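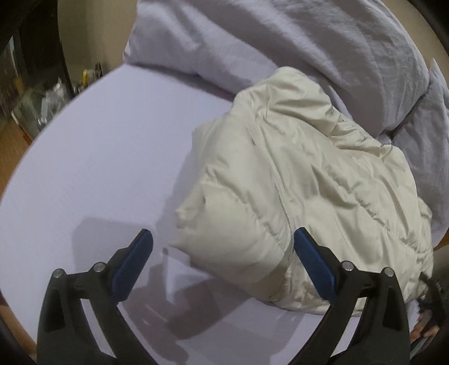 Tunwood Sleep Sayings

A collection of 2515 proverbs, lullaby lines and household sayings on sleep, naps, dreams and getting up too early. It began as a notebook kept by Soledad Zabala and has grown into something we're very fond of – do have a wander through it!

What's in it

Everything sits in one table, sayings.csv, saved as UTF-8. Each row has the saying as it was told to us, the language, a plain English version, the place it was heard and a theme. There are 30 themes, from "snoring" to "sleeping on a decision", and 79 rows have a second English version where the translators couldn't agree. Valeriano Manzano and Vitalii Horobets argued over one Ukrainian line about cats and stoves for most of November, and both of their versions are in there.

The lullaby lines are my favourite part. Many are a single line that a family remembered after the rest of the song had gone, so please don't expect full verses.

Where it came from

Most of the sayings were told to us in person or sent by post. Spellings are left as the teller gave them, dialect and all. If the place column is blank, the teller didn't say or didn't want it shared. Names of tellers are not included.

Known gaps

Spanish and Ukrainian are well covered. Portuguese is thin and Welsh has only 29 rows, which is a shame, as the ones we have are lovely. The "dreams" theme is a bit of a jumble and overlaps with "omens". Florencio Iglesias is sorting it out for the next version – the theme numbers may change when that happens, so match on the theme name.

Using it

Free for teaching, reading aloud, research and printing on tea towels. Please credit "Tunwood Sleep Sayings". Corrections are very welcome, especially for the Welsh. Send the row number and your wording, and a note on where you heard it if you can remember.

Contact: Severino Vidal, Tunwood | © Tunwood Sleep Sayings | Back to top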